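Walking to Work, the Long Way
By Meenakshi Goel

I gave up the bus in my second winter here, and I'd love to say it was for my health, but the truth is that I'd lost my pass down the side of a seat and was too stubborn to pay for a new one. So I walked. It took me 70 minutes the first day (I got lost behind the Sternen bakery, twice) and I arrived with wet socks and a terrible mood. Then I went and did it again the next morning!

Winter walking is its own sport, and everybody who does it has opinions. Mine start at the feet. I wore sneakers for a week, then borrowed my sister's hiking boots, which were a size too big, and finally bought a pair of plain dark lace-ups with a rubber sole like a snow tire. They cost 123 dollars and I complained about it to anyone who'd listen. I'm still wearing them.

Next is the coat. Long, please. A short puffy jacket is cozy right up to the point where it ends, and then your thighs are on their own. I went down to the knee and never looked back. And get a hood, a real one that stays up when the wind comes around the corner of an office block, which it always does. I used to be a hat person, but I've left hats on three different trains and one windowsill, and a hood is sewn on.

What I hadn't expected was how much I'd like the hour itself. My route cuts off the main road after the Terkard parking garage and goes through the kind of in-between places you never see from a bus: paths behind big buildings, planted beds, hedges that somebody keeps beautifully trimmed even in the dead of the year. The lights are already on inside and people are at their desks, and you're still out there with your breath going ahead of you.

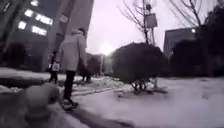
I do carry less than I used to. The laptop stays at work now, and lunch goes in whatever bag is by the door. Keep one hand free on snowy pavement, though, and don't walk with both of them in your pockets, however tempting it gets. I went down flat on my back outside Plodano, in front of the whole breakfast crowd, and a very kind man handed me my orange.

My colleagues think I'm a little nuts. One of them, Cho, tried it with me for a week and says he'll be back in the spring, which I'm choosing to believe. In the meantime I've found a shortcut that saves me 2 minutes, and I mostly don't take it. It skips the hedges, and I like the hedges.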